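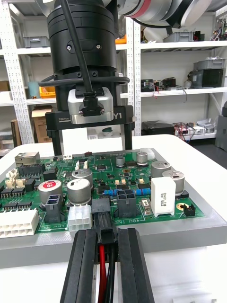 Progress report: two-arm connector cell, period ending August

Print | E-mail this page

To: Clumberg project office
From: Birsen Öztürkmen, Goletti workshop

1. Work on the cell in this period

In the last report I wrote that the left and right arms were not agreeing about the position of the board. We have now repeated the calibration for both arms. The reference is the base plate under the board and no longer the corner of the table, as the table moved a little each time when someone leaned on it. After this change the offset between the arms stays under 3 mm for a full shift. For the power plug we need better than this, so the last approach is still corrected by the wrist camera.

The finger pads were also replaced. The old ones became smooth after 1,000 grips and the plug was turning in the grip when it touched the header. We keep one spare set in Kitenley and one set here. 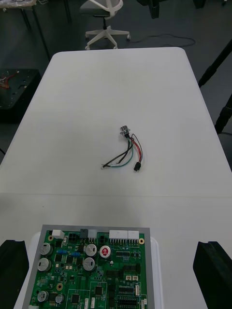
The second subject is the harnesses. We asked Yin for a new batch, and until it comes we practice with the ones that we have. They are difficult for the cell for one reason mainly: the wires push the plug away from the direction in which the arm wants to hold it. A harness like the one lying on the table, with the round metal connector at one end and the small black two-pin plug on the red and dark wires, must be placed so that the curve of the wires does not pull against the fingers. At present the operator does this by hand. I would like to add a simple holder for the metal end, and the drawing for it is ready.

2. Maintenance

Each morning at 8:30 the operator checks the cable at each wrist, opens and closes both grippers 20 times, and wipes the pads. The cable check was added after one sensor cable became loose at its connector and the arm stopped with an error which we first understood wrongly as a collision. We lost two days with this.
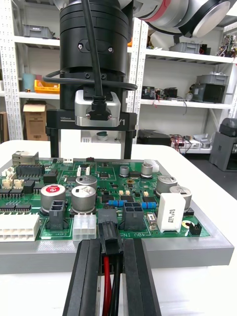 Both cables have since been given more slack at the wrist joint and the same error did not come back. The remaining stops are mostly from the force limit, which I set low on purpose to protect the headers. I will raise it in small steps when the 300 trial insertions are finished.

3. Next period

- finish the trial insertions and send the table of results
- make and mount the harness holder
- write the calibration steps in one document, so that Kitenley can do them without our visit

We ask for no change in the budget. The holder will be paid from the workshop materials line.

Birsen Öztürkmen

Print | E-mail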